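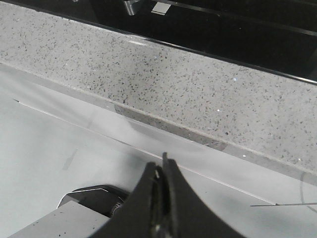

Chapter 9
Chores and Machines: How Far Have We Come?

A factory robot can place the same weld on the same car door all day. The door arrives at the same height and angle each time, and the floor is marked so that people stay out of the way. Most of the engineering went into arranging the work before the robot was switched on.

Kitchens are arranged for people. A pan is left wherever there was room for it, the plates come from three different sets, and the light changes when someone opens a blind. This chapter asks which household and shop-floor chores machines can do now, which ones they can do with help, and which are still out of reach.

9.1 What counts as doing a chore

Suppose a machine picks up a cup and sets it on a shelf. Has it put away the dishes? It has done one step of the job. A person who puts away dishes also decides what is clean enough to store, makes space, and notices when a glass is chipped. In this book we say a machine can do a chore when it can start from an ordinary room, finish the job, and leave nothing for a person to fix.

Very few systems meet that test. Many meet a weaker one, where the objects are known and the starting positions vary only a little.

Consider the cooktop. Pans differ in weight, depth and handle length. Glass and steel throw reflections that a camera may read as solid objects, and a small pan on a wide grate can rest at a slant.

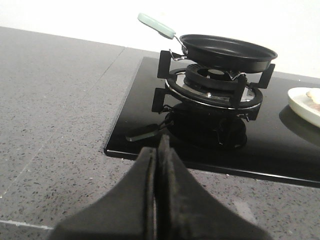 Figure 9.1 A small frying pan on a burner grate, with the gripper in front of the cooktop. Note the reflection of the burner in the black glass.

A person sees a tilted pan and straightens it without thinking. For a machine, this takes at least three separate abilities: finding the handle, judging how the pan is resting, and moving it without pushing it off the grate. A failure in any one of them spoils the result.

9.2 Counting successes

Reports of robot skill often give a single success rate. Read these with care. In the Pemeo trials, described in full in Section 9.4, a two-fingered arm made 2,414 attempts at kitchen tasks. Of these, 255 ended with a person stepping in. That sounds like a good record until we ask how the attempts were divided. Most were single pick-and-place moves, and only 46 were complete chores from start to finish.

Dayana Castaño, who ran the trials, asked her team to write down the cause of each stop. Dishes came up often. A bowl has no handle and no flat side to grip, so the fingers must meet it at the rim. Glaze is slippery and it shines under a strong lamp, which makes the edge harder to locate. 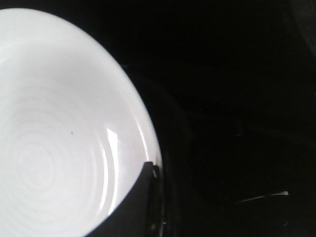
Small errors matter here. If a finger comes down a little too far inside the rim, it scrapes the wall of the bowl. Too far outside, and it closes on air or tips the bowl over – a larger gripper does not remove the problem.

The shop floor offers an easier case. At the Clultham packing plant, cartons come in two sizes and always travel the same way up. We will return to Clultham in Section 9.3 and compare it with the kitchen, step by step.

Before you read on

Choose a chore you did this week and write down each step, including the times you stopped to look or changed your grip. Keep the list. You will need it for the exercise at the end of Section 9.3.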